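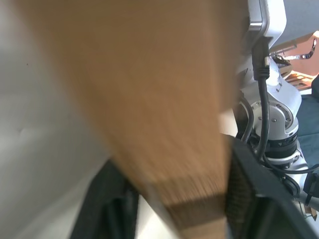 A length of warm brown wood, grain and all.

Siwan Meredith was twenty minutes into our conversation before she let me see a single spoon. "If I show you first you'll just pick them up and stop listening," she said, and she was right, because that is exactly what happened once she pulled the drawer open.

I'd driven out to see her on a Tuesday, in the kind of rain that makes you miss your exit twice. She works in what used to be the feed store behind her house, and she'd left the side door propped with a boot so I could find it. There was coffee. There was also a very old dog named Bouchard who lay down on my bag and stayed there until I left.

I should say up front that I came to spoon carving as a total outsider. My sister-in-law gave me one of Siwan's cooking spoons two Christmases ago, and I've used it nearly every day since (mostly for oatmeal, sorry Siwan), and at some point I started wondering who makes a thing like that for a living and how you'd even start.

"I started by being bad at chairs," she told me. She'd signed up for a chairmaking course with Halfdan Eyvindsson, who was teaching out of a rented barn back then, and she spent most of a summer making a stool that wobbled. "Halfdan is a very kind man and he kept saying, 'It is getting better.' It was not getting better. But there was a pile of offcuts by the door and at lunch I'd sit on the step and whittle. One day he picked up what I'd been doing and put it in his shirt pocket and walked off with it. That was my first spoon. He's still got it. I've asked for it back!"

So what does she look for in a piece of wood? I'd expected a list of species and she did give me one eventually, cherry and birch and maple and a bit of apple when a neighbor loses a tree. But she mostly wanted to talk about grain.

"People come to class and they go straight for the pretty piece," she said. "I get it, I do the same in the grocery store with apples. But you want to see where the lines are going. If they run out the side halfway down the handle, that's where it's going to snap, and it'll snap when you've got a pot of chili on and company coming." She drew it for me on the back of an envelope, long lines running the length of the handle and then a sad little set of lines wandering off the edge. I still have the envelope. It's on my fridge.

She likes to carve green, meaning wood that still has its moisture in it. It cuts easier and it's kinder to your wrists. The roughed-out spoons then go into paper bags to dry slowly. "I put a bag in the bag," she said. I asked what that meant and she said a paper bag inside another paper bag, and looked at me like I might be a bit slow. If they dry too fast they crack, usually in the bowl, usually the one you were fondest of.

I asked how many she makes. Last year it was 170, and she knows because Nia Bellis, who shares the building and does her bookkeeping in return for firewood, made her write them down. "I'd have guessed less. I'd have guessed more in the fall, too, and it was hardly any in the fall. I think I was just sulking that fall."

They sell through her own table at the June fair and through Flomico, a kitchen shop in town that takes a shelf's worth at a time. She was offered a much bigger order once, from a company called Ustamano that wanted the same spoon over and over, every one matching the sample. She thought it over for a week. "The money was good. It was really good, I'm not going to pretend I was noble about it. But I carved three the same and by the third one I hated that spoon. I hated its little face."

(She does talk about spoons as having faces. After an hour or so I was doing it too.)

We got onto tools, and I'll spare you most of that, since she has opinions about sharpening that could fill a book. Her everyday knife is a Briro with a handle she replaced herself. She owns two hook knives, one for each direction, and says a beginner can get by with one if they don't mind turning the spoon around a lot. Sandpaper she mostly leaves alone. "A clean knife cut feels different in your hand. Sanded wood goes fuzzy the first time you wash it, and then you have to sand it again, and who's got the time."

I'd brought my oatmeal spoon along, a little nervously, like taking a pet in for a checkup. She turned it over and ran her thumb along the edge of the bowl. It was dry and pale on one side. "You've been putting this in the dishwasher," she said. I said once or twice. She said nothing. Then she got down a jar of walnut oil and did it right there while we talked, and told me to do it again whenever it started looking thirsty.

Her beginner class runs in the evening, starts at six, and is usually full of people who've come straight from work. Eluned Jarman, a retired school nurse, has taken it three times and says she'll keep on taking it. "She could teach it," Siwan said. "She just likes the company. She brings a lemon cake and a box of bandages and we go through both."

Before I left I asked what she'd tell somebody who wanted to try it at home without any class at all. She thought about it for a good while, scratching Bouchard's ear.

"Make a butter knife," she said. "Don't make a spoon. A spoon's got a bowl and the bowl will break your heart. Make a flat butter knife out of whatever came down in the yard, and use it on your toast the next morning. If you're still thinking about it at lunch, come see me."

I bought a knife the next weekend. My neighbor Ffion Beddoe had a birch limb down by her fence and let me have it, and so far I've made one butter knife, which leans to the left.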